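Home | Notebook | Kit reviews | Log in
Print this page | E-mail this page

February, 14:20. Trandotix gripper kit, on loan from Surkness. Second session.

Perforated pads fitted to both fingers. Controller restarted after a fault 723 at power-up; cause not found, the manual lists it under "supply". Grip force left at the default. Green tray on the bench, empty, at an angle to the fingers.
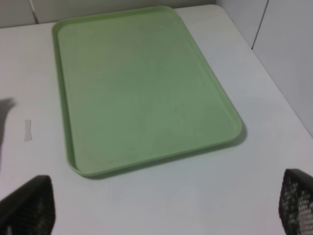
Mac an tSaoi asks whether the quoted 900 cycles per pad set includes rim grasps or only flat parts. The data sheet does not say. Query sent to Surkness.

To do: repeat with the Rirus pads, 2 sets.

We use cookies to remember your settings. Accept | Decline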